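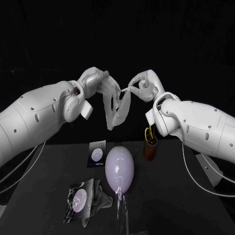

Home News Business Sport What's On Letters

Wrapped balloon eggs to fill Tinthorpe shop windows

4/3/25

Shops in Tinthorpe are being asked to swap chocolate displays for egg-shaped balloons in wrapping this spring, under a scheme that its backers say will cut waste. How a balloon in a wrapper cuts waste has yet to be explained.

Gift firm Pustik wants the lavender eggs in windows along the high street until the start of May. It has ordered 2579 of them from its supplier, Pekmont, and says 1101 have been spoken for. The firm would not say how many of those were paid for and how many were given away.

Each egg is meant to be gathered up in a soft covering, twisted at the corners and tied. Shopkeepers must do this themselves or pay for it to be done. Devendra Semwal, who is running the scheme for Pustik, called the wrapping "a two-minute job". The Yoon card shop, which tried it last week, took rather longer and gave up on the corners.

"They look nice enough," said Ha-rang Sung, who manages the shop. "But I sell cards. I don't have an afternoon spare for tucking in balloons."

Mr Semwal said a wrapped egg could be used year after year – a claim he also made for last autumn's paper lanterns, about 500 of which went soggy in the first rain. The eggs, he pointed out, will be indoors.
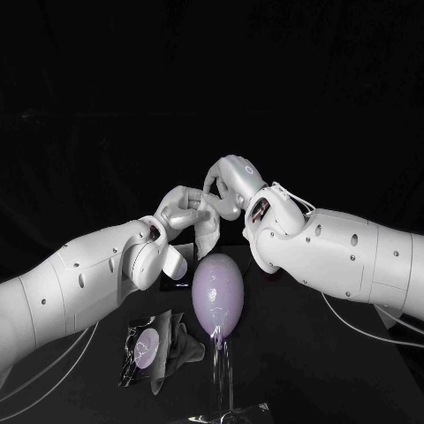

Will shops have to pay for the eggs?

The first 900 are free to any shop in the town that asks, and after that Pustik will charge a price it has not yet set.

Pustik also expects the display to bring more visitors into town. Asked what that was based on, Mr Semwal said there had been "a lot of interest online". No figures were offered.

Comments (3)

millrace_jan
Two minutes! I can't wrap a book in two minutes and that has corners where you expect them.

Old Tinny
Whats wrong with a chocolate egg. You can eat it after

P. Larch
I quite like the lavender. Would like to know where the wrapping goes in May though.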